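About Kendside

We write the software that sits between a robot's camera and its motors. We've been at it long enough to have strong opinions about clocks, cables and file formats, and we still get a daft amount of pleasure from watching an arm do what the planner said it would.

Kendside began as three people and a motion planner that only worked on one bench. Now there are 14 of us in two rooms in Bemudbridge, with one long corridor between them that everybody uses for thinking. Most of us write code, a few of us build fixtures and test rigs, and all of us take a turn at running trials.

What we make

Iltura is our perception package. It takes the picture from a small camera at the wrist and works out where the edges, openings and surfaces are as the gripper gets close. Close range is the bit we love! A shape that was obvious from across the bench fills the whole view, half of it goes into shadow, and shiny metal throws highlights where the software would dearly like to find an edge.
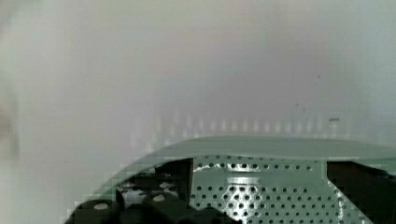

Wrist view close to a mint-green rim, with perforated metal inside and the gripper at the bottom left.

Bach is the planner. You give it a goal and a list of things it mustn't touch, and it gives you back a path, usually in about 80 milliseconds on the small computer we use for testing. It replans while the arm is moving, so a late correction from Iltura bends the path and the arm carries on. Getting that to feel smooth took us most of a winter, and we're still tinkering with how it slows down near a rim or a lip.

Around those two sits a pile of tooling – a log viewer, a replay tool, a thing that compares two runs side by side and shows where they parted company. The replay tool is the one our users write to us about most. It has 47 keyboard shortcuts, which is too many, and every time we try to remove one somebody turns out to depend on it.

How we work

Every change to the planner goes through 137 recorded approaches before it goes near an arm. If one comes out worse than it did before, we look at it together on the big screen, camera view on the left and planned path on the right. Some of our best afternoons have started with a bad run and a pot of tea.

We release in small steps and write our notes in plain words. When we don't understand a fault, the notes say so, and we leave it open until we do.

Come and see us

Students and other developers are welcome to visit. July is a good month, as we keep a bench free for visitors' own code. Bring a laptop and a problem you're stuck on – we'll put the kettle on.

Shared 14 times | 2 comments

Recent from Kendside
Bach: slowing down near edges
Highlights on metal and what Iltura does with them
Replay tool: the shortcut list, again
Visiting us in Bemudbridge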